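Quick notes on picking paint colors for a small bedroom. Written fast between coats, sorry for typos.

**Before you buy anything**

- Look at what's staying. Floor, headboard, curtains. Those pick the color, you don't.
- Get sample pots, 3 max. More than that and you'll never decide.
- Paint big squares of card, not the wall. Move them around. Two coats each. 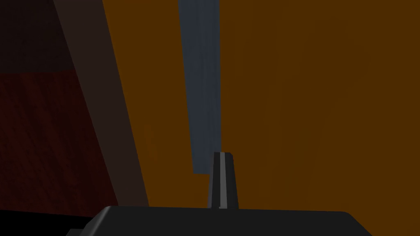
Warm colors first, they cause the most trouble. Orange-browns go loud fast once they're on a big area. A blue-gray strip laid over an orange-brown panel makes the orange shout even more, so keep the cool stuff small or pick a duller brown. Check the card at 11 in the morning and again with the lamp on. Totally diferent color.

**Wood and dark floors**

Reddish wood wants a wall with a bit of gray in it. Pure white next to it goes kind of blue. Lise Fortin taught me to hold the card flat against the furniture, then step back to the door. Squint. If the card jumps out, too bright. 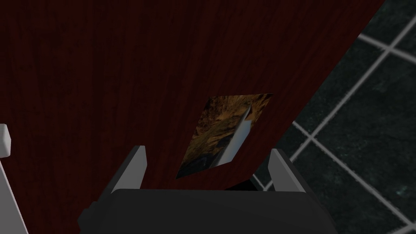
Same test for floors. Card on the floor, leaning on the baseboard. Dark floor eats light, so go one step lighter on the walls than you think. I used Pellness primer under mine, nearly a full can, one small room.

**Painting, short version**

1. Wash walls. Let dry overnight.
2. Fill holes, sand, wipe.
3. Prime. Dark reds need a tinted primer, ask at the counter.
4. Cut in edges, then roll while the edge is still wet.
5. Second coat next day. Dont rush this one.

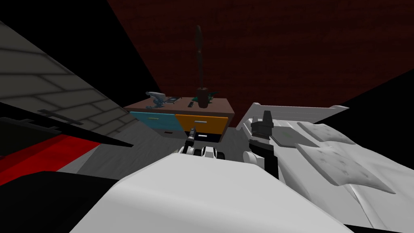
One dark wall is plenty in a small room. Put it behind the bed, so you're not staring at it all night. Other walls paler, same family. Ceiling a touch lighter again.

Keep the leftover in a jar, label it with the color number and the room. Mine says 102, back bedroom, February. Tape off the lid. Brushes in water tonight, wash them properly tomorow.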